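Play Table FAQ: the steamer set, the blocks, the grid cover

Questions that keep landing in the Alilport toy library inbox. Short answers, typing between pickups. Last updated October.

What's in the steamer kit?
Round bamboo basket with yellow trim, the lid, play dumplings and buns. Blocks go out separately, see below. Kit number is 217, it's on your loan slip.

Do I need the grid cover?
No, but take one if there's one on the shelf. Kids like having squares to park things on. One block per square, then two squares over, then "hop to the line". Cheap game, lasts ages.

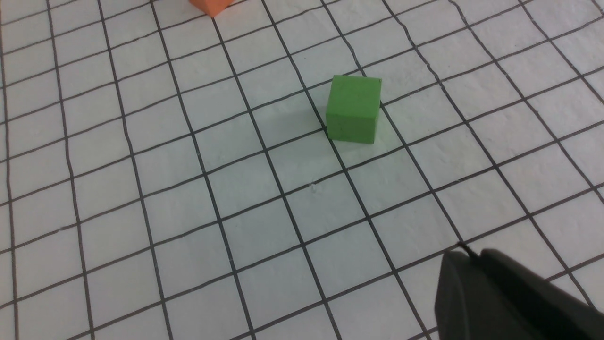

Wipe it with a barely damp cloth, let it dry flat, then roll it. Don't fold. Folds never come out and the little blocks tip over on them.

Which ages?
We say 2 and up with a grownup at the table. Foam blocks get chewed. If yours is a biter skip the foam and just take the steamer.

Can I mix in real food?
Fruit with the peel on is fine, an orange is great for "which one is real". Nothing cut, nothing sticky. Bamboo soaks up juice and then we can't lend it out agian.

How do I set it up?
However you want. Basket on one side, lid off and lying flat next to it, storage box within reach so cleanup is part of the game. Leave open space in front for the blocks.
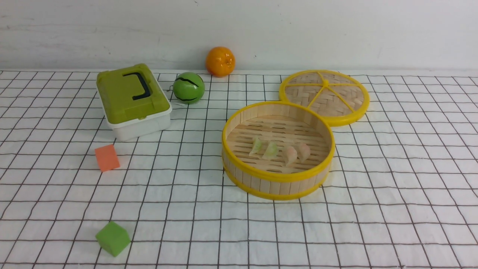

Chaimae Ashour

Sorting by color is the easy start. Pink dumplings together, green ones together, then let them pick what goes in with the green. My bunch at the Lavolov branch always want the ball in there too. Let them. Lid on, count to ten, lid off, dinner's ready.

How long can I keep it?
70 days, one renewal. If Thomas has put a hold on it for the Janero playgroup you'll get a note and no renewal, sorry.

Lost a piece?
Tell us at the desk. No fine for the first one. Check under the slats and inside the couch before you write, thats where they are most of the time.

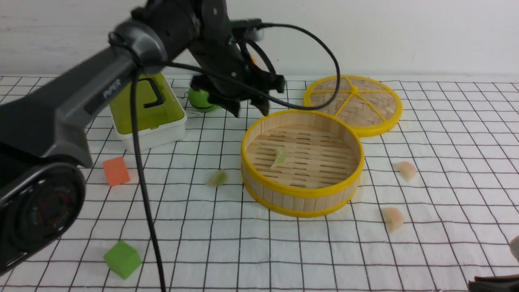
Can the basket go in the dishwasher?
Please keep it out. The bamboo warps and the trim works loose. Soft dry brush between the slats, damp cloth on the yellow parts, air dry with the lid off.

Where do I return it?
Front desk, shelf 133. After 6 p.m. use the drop cupboard by the side door. Pieces in the bag, bag in the basket, lid on top.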